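Speaker notes – reusable packing at Grilluder
Talk of January 25, 2020. Please keep these notes together with the slides.

Slide 1. Title

Good morning, and thank you for the invitation. I will speak for 16 minutes and leave the rest for questions. If I speak too fast, please raise your hand.

My subject today is small. I will talk about the covers and bags we use to move kitchen things from one place to another, how we fold them, and how we decide that one of them is finished. (Wait here until people at the back sit down.)

Slide 2. Who we are

Grilluder rents kitchen equipment for events. Plates, pans, trays, glass racks. All of it travels out, comes back, is washed and is put on a shelf again. In the old days we wrapped almost everything in stretch film and threw the film away the same evening. In July we stopped this for all local orders. We now use covers and bags that return to us.

Mention that we still use film for long trips. Somebody always asks this.

Slide 3. The numbers

We started with 500 covers in 4 sizes. Until the end of last year they made 2256 trips together. Say the number slowly and let them write it down. I don't compare with other companies, I don't have their data.

A trip means: out of the door full, back to the door empty. If the cover only moved from one shelf to another, we did not count it.

Slide 4. Folding

Folding is the part where we made the most mistakes. In the beginning every person folded in his or her own way, and the stacks fell over. Then we wrote one rule. Lay the cover flat on the counter, smooth it with the arm, fold in half along the long side, press the fold with the palm, and fold again across. The printed side goes inside.

The last sentence caused discussion. Some colleagues wanted the print outside, so that the size can be read on the shelf. We tried both. With the print outside, it rubs on the next cover and becomes pale very soon. Now the size is on a shelf label and the print stays inside. (If time is short, skip the discussion and only read the rule.)
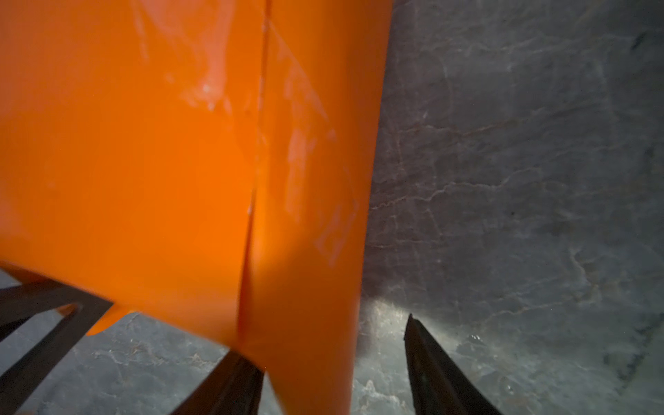

Wear is the next question, and I want to spend some time on it. A cover does not break in one moment. It gets tired slowly, and two people can look at the same one and disagree. For this reason we describe wear in plain words and don't give points from one to ten. Glossy material makes the job more difficult, and on the orange piece on the screen you see why: there are whitish patches and streaks over it, and from a picture I can't tell you which are marks of use and which are only light. At the table you tilt it a little. If the patch moves, it is light. If it stays, wipe it with a damp cloth and look again. The pale marks lower on the right side are similar to letters, but I can't read any word in them. When our own print comes to this condition, we don't throw the cover away. We write the size again with a marker near the corner.

(Pause. Drink water.)

Slide 6. When is it finished?

We have a short test. Open the cover fully and look along each fold with the light behind it. If light comes through the fold, it is finished. If the fold is only white or dull, it can stay. Check the corners the same way. After that, pull softly on every tab. A loose tab is a repair and goes in the repair box.

Finished covers are cut into shelf liners. We get good liners from the middle part, and the fold lines go to the waste. I was against this idea at first – I thought nobody would have the time for cutting. It is done in the quiet weeks, and we have not bought liners since then.

Slide 7. Washing

Warm water, a soft sponge, normal dish soap. No scouring pad. Hang them open over the rail, not folded over each other. A cover which goes on the shelf damp will smell, and then all its neighbors will smell.

Tell the story of the Briggs order here, but short. They returned our covers with sauce inside, rolled very tight, after a long weekend. We washed them two times. Since that order we put a small card in each delivery: please shake out and leave open.

Slide 8. What we will try next

Two sites will join us, Zondo and Cemis. Zondo has a narrow store room, so they need a smaller fold. Cemis wants to use a different color for each size. I like the idea, but colors must be ordered early and we have not decided.

Slide 9. Questions

Bring the two sample covers from the bag and pass them around, one new and one old. Ask the people to find the fold with their fingers, eyes closed. Get both samples back before lunch.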